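Looking After a Bare Wood Table

A light wood table shows everything. Coffee rings, ballpoint, the pale halo left by a cold can. Most of it can be dealt with in an afternoon if you work in the right order.

Dust first. Grit dragged around under a damp cloth makes fine scratches that only show up in low sun. Then wipe with warm water and a few drops of dish soap, wringing the cloth until it no longer drips. Go with the grain and dry the top right away with an old towel.

White rings are moisture in the finish. Lay a cotton cloth over the ring and press with a dry iron on low for a few seconds at a time. Lift, look, repeat. Dark rings have gone into the wood itself and will need sanding.

To sand, use 100 grit on the mark, then 220 over the whole top, always along the grain. I used to finish at 300 but the oil didn't soak in as well. Vacuum between grits, including the underside of the edge where dust collects.

For oil, put on a thin coat with a lint-free rag, wait 16 minutes, and wipe off all of it. If it feels tacky the next day you left too much on. Two coats are enough for a table that gets daily use. Spread used rags flat outdoors to dry before you throw them out, as oily rags in a heap can catch fire.
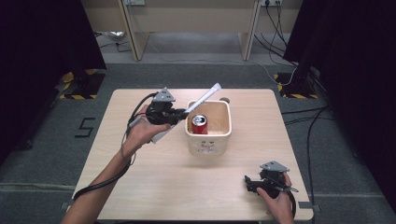 Text and photo: Dardo Sosa
26 July 2019

Between oilings, keep drinks off the bare surface. Coasters go missing in our house, so anything with a rim and a flat bottom gets used, and a square tub does the job as well as a cork mat. Rinse it out once a week.

Don't use vinegar on an oiled top. It dulls the finish and you will be oiling again by October.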